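On Reading a Quartermaster's Life

The military biography is a form that rewards commanders and neglects those who supplied them. A reader may pass through an entire shelf of campaign histories and learn a great deal about the temper of generals while learning very little about where their soldiers obtained bread. It was therefore with considerable interest that I took up The Ledger and the Column, Mesfin Woldegiorgis's life of Colonel Anton Brukier, chief of supply to a small army in a short and largely forgotten war.

The book is published by Plendix in 2 volumes and runs to 721 pages, including the notes. I read it over the course of March, for the most part in the early morning, and I have since returned to several chapters of the first volume.

Brukier was the son of a grain merchant. He entered service as a clerk and was commissioned late, at an age when his contemporaries already held regiments. Woldegiorgis devotes his opening chapters to this apprenticeship, and they are among the strongest in the work. The author has read the account books of the Buvidby depot closely, and he draws from them a portrait of a patient, suspicious and frequently disagreeable man who trusted written receipts above the word of any officer. One quarrel over spoiled oats occupies a full chapter. I did not find it too long. 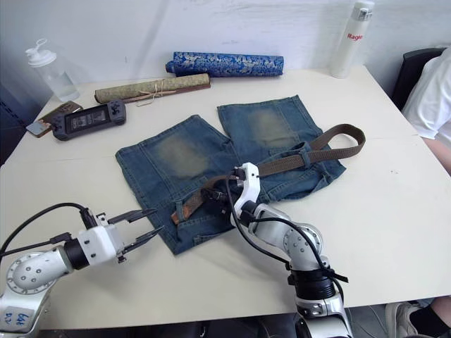
Faded denim shorts and a woven belt on a white tabletop.

The central portion of the biography concerns the winter march to the Sisay crossing. Earlier accounts have treated the march as the achievement of the field commander, who reached the river with his force in good order and received the public thanks of his government. Woldegiorgis argues that the order of march was in all important respects Brukier's work. He shows that wagons were sent ahead in small groups, that fodder had been bought quietly during the autumn, and that the halts were fixed according to the location of mills. The argument is made with care. The author acknowledges that the commander's own papers for the period are lost, and he does not claim more from that silence than it will bear.

I was less persuaded by the treatment of the retreat. Brukier ordered the destruction of the Buvidby stores with almost no warning to the town, and the inhabitants endured a very hard spring as a consequence. Woldegiorgis presents the decision as a painful necessity. The petitions he prints in his appendix suggest a more troubling picture, as several of the petitioners state that carts were available and that their offers of help went unanswered. A biographer is entitled to sympathy for his subject, but these documents deserved discussion in the main text. 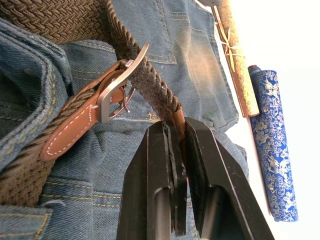
Reading time: 4 minutes

The second volume follows Brukier into retirement and disgrace. An inquiry into the army's contracts was opened soon after the peace, and he was required to account for purchases made in haste and under fire. He answered every charge in writing. The inquiry sat for 9 weeks and ended without a finding, an outcome that satisfied neither his accusers nor himself. Woldegiorgis quotes at length from the answers, and the general reader may wish that some had been summarized. I would nevertheless direct attention to the long reply on the purchase of boots, in which Brukier sets out his understanding of what an officer of supply owes to the men who will never learn his name.

Mention should be made of the maps, which were drawn by Mahlet Nigatu. They are clear, correctly placed beside the text they serve, and marked with roads, mills and depots as well as positions. The map of the Sisay crossing in particular makes sense of a passage that I had been obliged to read twice. The index, by contrast, is thin. Place names are entered under their modern spellings only, and there is no entry at all for forage.
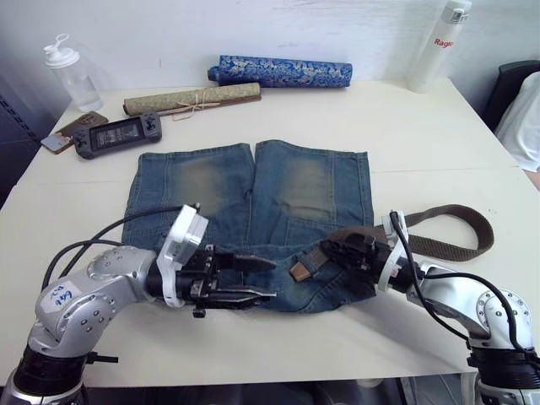
The denim shorts laid flat near the center of the table.

The work may be recommended to readers with an established interest in military administration, and to those who have read the standard campaign histories and wish to test them. Readers new to the war would be well advised to begin with the chronology at the end of the first volume. I intend to consider the author's earlier study of river transport in a later entry, once the library has been able to supply a copy.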